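Case (container)

A case is a container made to hold one particular thing, or one particular set of things, and to be carried about or put away with that thing inside. It differs from a box mainly in its expectations. A box will take whatever it is given. A case has usually been built with a shape in mind and grows unhelpful when offered any other, a fact known to everyone who has tried to store a recorder in something meant for a flute.

The word came into English by way of Old French from the Latin capsa, a holder for scrolls, itself connected with a verb meaning to take or hold. It is a distant relative of "capsule" and "cash," the second of which once referred to the money box and later to the contents, the box having presumably been less interesting.

Forms

Cases are generally sorted by how they open. The hinged type splits along its length into a base and a lid and is closed by a catch or a latch. The zippered type has soft or partly stiffened walls and a closure running along one or more sides. The slip type is a plain sleeve open at one end, and is the form most often used for eyeglasses by people who also own scratched eyeglasses. A fourth type, the roll, is laid flat, filled and then wound up and tied. It is favored for brushes, wrenches and kitchen knives.

Long cases form a loose family of their own. They are defined by proportion, being several times longer than they are wide, and include cases for pencils, fishing rods, umbrellas, bows, billiard cues and most woodwind instruments. Their common weakness is that they are picked up by one end. The contents then travel to the other, and over the years the far seam gives out first.

Materials and color

Leather was for centuries the standard covering, stretched over a wooden or pasteboard body. Canvas, oilcloth and molded plastics followed. The traditional palette is narrow: black, tan and brown account for a large share of cases in any secondhand shop, with an occasional burgundy from an owner of more ambition. Tan and brown in combination are especially durable as a fashion, having been described as old-fashioned for so long that the description has itself gone out of date.

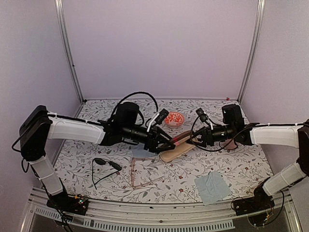

Linings receive more attention than their visibility would suggest. Velvet and felt are common in cases for instruments and silverware, where they keep metal from rubbing. Cheaper linings are glued in, and come away at the corners to form small unofficial pockets. Collectors report finding in these pockets pins, dead matches, train tickets and the key to the case.

Handling at the table

Owner's manuals and household guides agree that a long case should be laid flat before it is opened, and few readers have ever needed to be told why twice. A cloth is often put down first. Its stated purpose is to protect the table from hardware, though in practice it mostly stops small parts from rolling. Plain cloths are recommended for this work and patterned ones are used. The etiquette writer Anatole Barbier objected strongly to florals, on the grounds that a dropped screw could hide among the leaves indefinitely. His own table was said to be covered in ivy.

Two hands are normal for a case of any length – one to steady the body, the other to manage the closure. People who work a zipper with a single hand tend to drag the entire case toward themselves and meet it at the edge.

Collecting

Empty cases are collected in their own right, somewhat to the puzzlement of people who collect what went in them. The best-known private holding is that of Anatole Ferrand at Hollstead, which contains over 500 examples, arranged by length. Only 5 still have their original contents, and Ferrand is understood to regard these as incomplete, since the interior cannot be properly seen. The Hollstead catalog runs to 60 pages and devotes 2 of them to a dispute over whether a quiver qualifies. The rooms are open to visitors in March.

Prices for empty cases are modest. A fitted case with its lining intact will usually sell for more than a finer one without, and initials stamped on the lid lower the value unless they happen to match the buyer's.

See also: Box; Etui; Quiver; Scabbard; Trunk (luggage)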